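Selling at your first craft fair - how much stock do you really bring?

rozalia_k
Hi all, long time reader and finally working up the nerve to post. I've been making polymer clay earrings and little keychains for a couple of years, mostly for friends and my very patient sisters, and I've just been accepted for the spring market in Firov in March. I'm thrilled and also a bit sick about it! The organizers say they had 2,000 visitors last time. I have 176 pieces finished and no idea whether that's too few or far too many. How do you all decide?

Zdenka J.
Congratulations, Rozália! Firov is a lovely one to start with, people there like to stop and chat. 176 is plenty. My first time I brought everything I had ever made, spread it all over the table, and people's eyes just slid right off it. Put out 100 at most and keep the rest in a box under the cloth, then fill in as things sell.

kvido_kr
Have to disagree with Zdenka, sorry. A full table sells. If I walk by and see gaps I figure the good stuff went before lunch and I keep walking. What matters more is height. Earrings lying flat are invisible from the aisle, and people don't like bending over (I certainly don't, with my back). Get your things up where folks can see them and touch them.

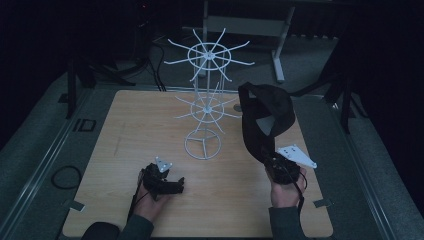

And please put a price on every single piece. I know it's dull work with a pen and those tiny stickers, but shy shoppers won't ask, they'll put it back and wander off to the honey man.

Zdenka J.
Kvido, you sell wooden spoons! Nobody needs to hunt through forty spoons for the one that matches her green coat. With earrings it's different, a crowded table makes people tired.

kvido_kr
Spoons have feelings too. But fine, I'll give you the green coat.

Iveta_P
I'm somewhere between you two - crowded but sorted by color works well for me. Rozália, bring more small change than you think you need, and a mirror. I forgot mine my first year and spent the whole day holding up my phone for people.

rozalia_k
Oh my goodness, a mirror! I hadn't even thought of it. Thank you all so much. Does 9 in the morning sound right for setting up, if the doors open at ten?

Iveta_P
Go earlier if they'll let you in. The parking behind the hall fills up fast.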